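# Unpacking gift fruit without wrecking the fruit or the kitchen

Updated 21 Feb 2019

Every January my sister-in-law in Turnia mails us a box of fruit, and every January I open it the way a raccoon would. Last year I put a thumb through something ripe before I'd found out what it was. So I wrote down a method, and this year I followed it, mostly.

## What you need

- A table with a cloth on it, for padding. The flowered one will do. It's the one you're allowed to get juice on.
- A lined trash bin, moved next to where you're working
- A shallow bowl or tray
- A dry dish towel
- Somewhere to put the outer box that isn't the hallway

## 1. Open the box flat

Slit the tape with the blade barely out. Shippers like Lemieux lay the fruit right up under the lid, and a deep cut will go through tape, card and breakfast in one pass. Fold all four flaps back and tuck them down the sides.

Lift off the top sheet of foam and set it to one side. Don't wave it around. It sheds little white crumbs that cling to sweaters until spring.

## 2. Take pieces out in their sleeves

Leave the netting on for now. Lift each piece by its sides, down low where the foam is thickest, and put it on the cloth with some room between it and its neighbor. If it won't come up, it's snagged on the next sleeve along. Hold the neighbor down and turn the top one a little until the loops let go.
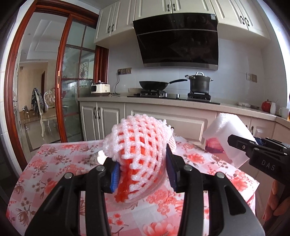 Squeeze as you'd squeeze a friend's arm, and less than that for persimmons. You're checking for give. Anything soft goes in the "eat today" bowl with its sleeve still on, and anything leaking goes in the sink - you can feel sorry for it there.

## 3. Peel the sleeve

Two ways to do this, and my household is split.

**The sock method.** Roll the netting down from the top like a sock, then lift the fruit out. Tidy, and the sleeve survives if you want to keep it.

**The tug method.** Hold the fruit, grab the foam, pull. Fast, and it takes the stem off one time in 12. I live with a tugger. The stems are in the fruit bowl if anyone wants them.

Wipe each piece with the dry towel and stop there. Washing now and storing later is how you grow fuzz. Wash when you eat.

## 4. Deal with the foam

Do this as you go. Packing foam weighs nothing and takes up a whole counter, and the draft from the back door will carry it under the stove, where it joins last year's.

Bring the bin to the table. Fold the liner well down over the rim so it doesn't slide in after the first handful, and drop the sheets in one at a time. A balled-up sheet springs open again the moment you look away, so fold it and press the air out.

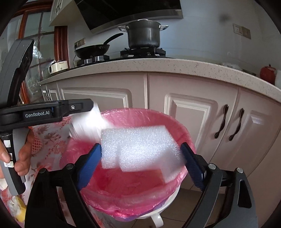 **Arvo Hyvönen**
*Household editor, Skuvstead*

Keep a few sleeves back if you have a use for them. They're good around jars in a suitcase, and they'll stop two stacked glasses from chipping. I allow myself one drawer. Ask your town before you put foam in the recycling; Dikham won't take ours, and I've had the leaflet read to me.

## 5. Store it

Firm fruit goes in a single layer on the tray, out of the sun. Ripe fruit goes in the fridge, toward the front, or you'll meet it again in a month. Persimmons that are still hard can sit on the counter next to a banana until they come around.

Shake the tablecloth outdoors, downwind of yourself.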